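From: Ayantu Kahsay
To: play-corner list
Date: 2020-09-22
Subject: Re: Toy kitchen, what to keep on the table

Dear all,

Thank you for the many answers. Let me reply to the points from Nigatu, which I quote here.

> I think we put out too much at one time. The small fruits go
> on the floor first, and then the dishes. Could we keep one
> fixed set on the white table and put the rest in the boxes
> until December? Also please decide where the bottles belong,
> every week they are in another place.
> Nigatu

I agree with the fixed set. Yesterday evening I went through both boxes, Bustach and Ikon (I still call them by the labels on the lids), and my proposal is below.

1. Dishes. We keep the large lavender plate, the blue bowl, the teal mug and the green colander. The black cup can stay also, but it rolls when it lies down, so please stand it up with the spatula in it.
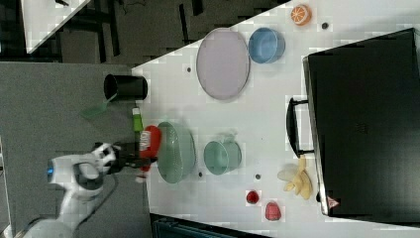
2. Bottles. The ketchup goes in the colander. It is long enough to hold it, and then it does not travel over the whole table. I would not put fruit on top, or the children take everything out to find the bottle.

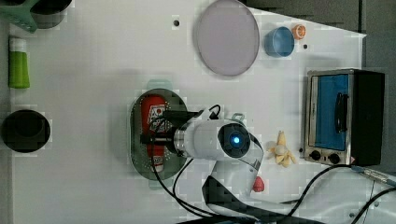 With the other bottles I am less sure. They could go to the shelf behind the Ultholm curtain, where we have now the paper napkins. If somebody has a better place, please write.

3. Fruit. Two strawberries, one orange piece and bananas are enough, in my opinion. The box has around 100 small pieces and I don't want to sort them again before winter. Strawberries should be near the mug and the orange near the bowl, so at closing time we see quickly what is missing.
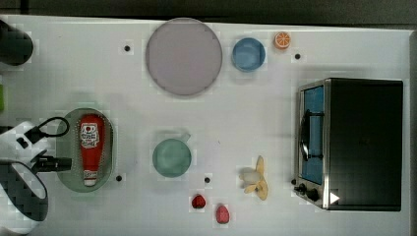 For the oven I have only one request: leave free space in front of the door, at least 20 cm. Last week the door could not open and two children were pulling on it together.

Nigatu also asked about buying a second plate. I found one for 400, but it is smaller than ours, and I would prefer to wait.

If there are no objections until Friday, I will write the list on a card and tape it inside the lid of the Ikon box.

With kind regards,
Ayantu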